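Weltlow Cable Keeper, Wrist Kit (Revision 4)

In stock. Ships from Midcombe. Sold as a kit of 11 pieces, no tools included, because you own a hex key and we both know it.

The Cable Keeper is a set of soft clips and one swivel collar that hold the loose cables on a small tabletop robot arm, so the wrist can turn without dragging its own wiring along for the ride. It fits most light arms with a black or bare metal wrist section. It doesn't fit the Sturnis, whose wrist is square for reasons known only to Sturnis.

Why there is a Revision 4

Revision 3 had a fault, and we sold it for most of a winter. If you bought one, please stop using it and read on.

The collar on Revision 3 was meant to turn freely. It did, until it got a little grit in it, and then it turned freely in one direction. The cable loop got a bit tighter each time the wrist came back around. After enough trips the loop had no slack left, the gripper plug worked itself half out of its socket, and the gripper lost power while the arm kept going. Anything in the gripper was then free to pursue other interests.

We learned this on a Saturday in February, from a customer whose arm let go of a full jar of pickles over a concrete floor. Nothing was hurt except the jar. He sent us the lid in a padded envelope, without a note. We've kept it.

Renji Sekiguchi, who runs our test bench, then spent nine days trying to make it happen again. He blew sanding dust into collars. He blew flour into collars. On the fourth day he got it, with ordinary bench dust and a wrist turning back and forth through most of a circle. The arm's own software saw nothing wrong, as far as it was concerned the wrist had gone exactly where it was told.

Grocery work is where we'd worry most about an old collar. The loads are light but they're all different shapes, so the wrist turns more than you'd think, and it spends a lot of time holding something round over something else.

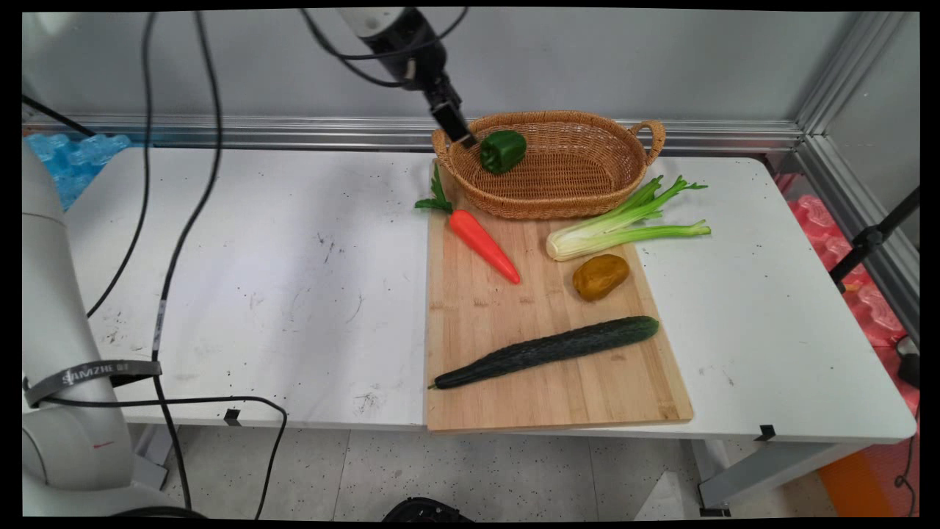
A dropped vegetable is a cheap way to find a bad cable. A gripper full of glassware is a more expensive way, and a hand reaching in to pick up the glassware while the arm is still moving is the one that made us pull the product. Please use your stop button before you reach. Yes, even for a second.

What changed

The collar now has a felt seal on both faces. It looks like something off a clarinet.
The clip nearest the gripper plug is now a strain relief, so a pull on the cable goes into the clip and leaves the plug alone.
There is a yellow stripe on the collar. If the stripe has crept around to the back of the wrist after a run, the collar is sticking. Clean it or call us.
The instructions have been rewritten by someone who has put one on.

Checking an older kit

Turn the power off and wait for the arm to settle. Turn the collar by hand, both ways. It should feel the same in each direction. If it clicks, drags or stops, take it off. Then look at the gripper plug. It should sit flush, with no metal showing. If you can see metal, push it home and don't run the arm until the collar is gone.

No yellow stripe means Revision 3 or earlier. We swap those free, with or without a receipt, and we pay the postage. The swap takes about 3 working days once it reaches us.

Also fits

The Yousafzai short wrist, with the spacer (sold separately, sorry). Long wrists need two kits, or one kit and more optimism than we recommend.

Returns accepted on unused kits. Jar lids are not required.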